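Questions we get about the Lustarness grasping result

Does the policy really learn from people alone?
It was trained on 500 demonstrations, all done by hand with no robot arm present. The arm only comes in at test time. We were doubtful this would carry over, and part of it doesn't.

What is the headline number?
Out of 121 test picks at the Gundovdale bench, 29 failed. Please quote the failures along with the rest. Of those, 18 were slips after a grasp the policy had scored as good, so we would not lean on its confidence score for anything.
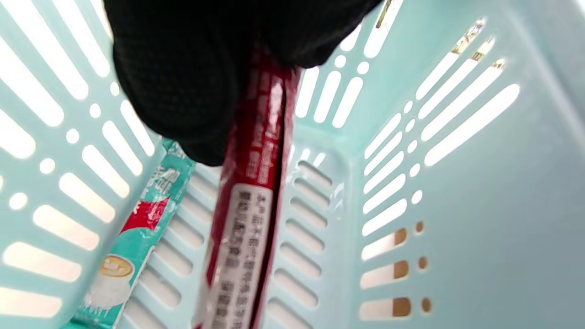
Why thin packets?
Boxes and cans flatter almost any method. Stick packets bend, shine and give a camera very little to work with once something is in the way. A glove over the top of a red packet, with a teal one beside it partly hidden by the same glove, leaves the model guessing where the second one ends. Slotted basket walls add bright spots that a depth estimate can mistake for edges — we suspect this, but have not shown it.

Does it beat the Dudás baseline?
On our items, yes. The baseline was tuned on other items and we did not retune it, so treat the comparison as weak.

Will it work in my warehouse?
We don't know. One bench and one set of baskets is thin evidence, and we'd be wary of anyone who promises more from it.

Can I get the data?
The Pravley release has the demonstrations and the full test log, including failed picks. Trained weights are not in it yet.

Last updated Tuesday, July 11, 2023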